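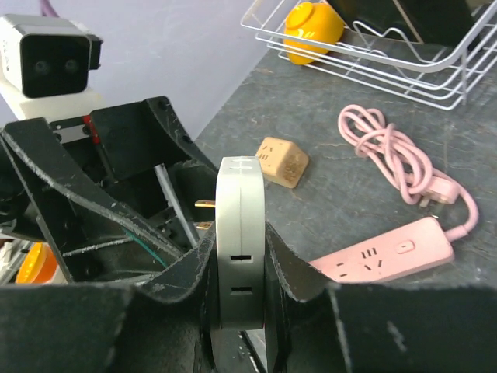

Small Things on a Small Counter

The kitchen at Grotcombe has one usable counter, and for most of its life that counter has been shared between the dishes and the chargers. Guido Martinelli, who lays out kitchens for rental flats in Allness and keeps a notebook of what ends up on them, regards the pairing as normal. People charge things where they stand, and in a small flat they stand at the counter.

His method begins with what he calls the footprint list. Every object that stays out overnight is written down with its width, its depth and the direction in which it sticks out. The last entry matters most for power adapters. A round adapter with flat prongs takes up very little room by itself, but it will not lie level on the prong side, and stood on its edge it tends to roll. Martinelli stores adapters flat, prongs up, in a shallow tray with a lip. The cables go in a separate compartment, coiled and tied.

The tray belongs at the opposite end of the counter from the dish basket. Martinelli asks for 36 inches between them. In the Grotcombe kitchen that put the tray beside the door, where the owner now drops keys into it as well, a use the plan did not allow for.

Dish baskets get more of his attention. The common wire type with rounded corners holds a few days of light use if it is loaded from the back. Bowls and lids go in first, tilted on edge against the rear slats. Plates lean in front of them, and anything square or flat goes in last, at the front.

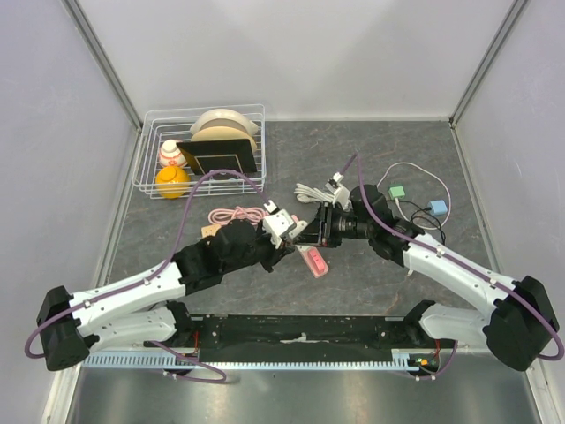
The loading order has a practical basis. A bowl has depth and will hold its angle against the wire, and a plate will then hold its angle against the bowl. Loaded the other way around, the plate slides down until it meets the floor of the basket and the bowl has to be balanced on top. Square boards are the exception to most rules. They shed water from one corner if they are set slightly off level, and Martinelli recommends turning that corner toward the sink.

The surface underneath also has a say. Marble patterns hide crumbs and water marks well, gray ones especially, and a counter that hides water is a counter where water stays. The Pollock renovation, finished in November, used a patterned gray top throughout, and the tenants there were given a folded towel to keep under the basket. Two of them still use it.

Cost is seldom the obstacle. The full refit at Gendbridge, with a new top, two trays and a wall rail for the boards, came to 339 dollars against a budget of 300, and the rail accounted for the difference. Martinelli would leave it out next time – the boards went back into the basket within a week.

At Grotcombe he has left the rail off the plan. The basket stays at the sink end, and the remaining length of counter is kept clear for cooking until the evening, when the phones come out again.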